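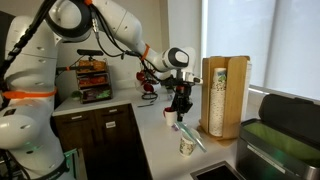
Council's new driveway sealer leaves residents unconvinced

8 Nov 2023

Homeowners on the Kesby estate in Mivstead have been told that the white patches on their resealed driveways will "settle down" by January. Several of them would like to know what that is based on.

The work was done over the summer by Farahani Surfacing, which won the contract to clean and seal 484 block-paved drives and shared parking bays on the estate. The firm used Dilier, a water-based sealer sold as a longer-lasting replacement for the solvent type laid when the houses were built. Residents paid £60 each and the council covered the rest.

Dilier is meant to last seven years between coats. On parts of the estate it has not managed seven weeks without complaint. Drives on the north side, where the sun barely reaches after lunch, have gone cloudy, and on a few the coating can be lifted with a fingernail.

Beatriz Carvalho, who lives on the corner of the estate and had her drive sealed in the first week, said she had been given three explanations so far. "First it was salts coming up out of the blocks. Then it was my car tyres. Now it's the weather we had in July. I was here in July and it was dry."

Farahani Surfacing says the haze is a normal part of curing and affects only a small number of properties. Asked how many, a spokesman said the firm did not hold a figure. Asked whether the blocks had been tested for damp before the sealer went down, he said the teams had followed the maker's instructions — which is not quite the same thing, as those instructions leave the test to the installer's judgement.

The old coating may also be part of the problem. The original quote allowed for it to be stripped from every drive. The final one, which the council has published, refers to a pressure wash and "stripping where needed". It does not say who decided where it was needed, and the council was unable to tell us.

A petition asking for an independent inspection has gathered 969 signatures, a good many of them from people outside the estate whose own streets are next on the list. The council has said it will look at the results of the Kesby work before going further, but has set no date for a report and has not said who will write it.

For now, residents have been advised not to scrub the affected areas or put down another product, as either could affect the guarantee. The guarantee covers peeling and flaking. Cloudiness is not mentioned in the copy we have seen, and Farahani Surfacing did not respond when asked whether it would be treated as a fault if it is still there in the new year.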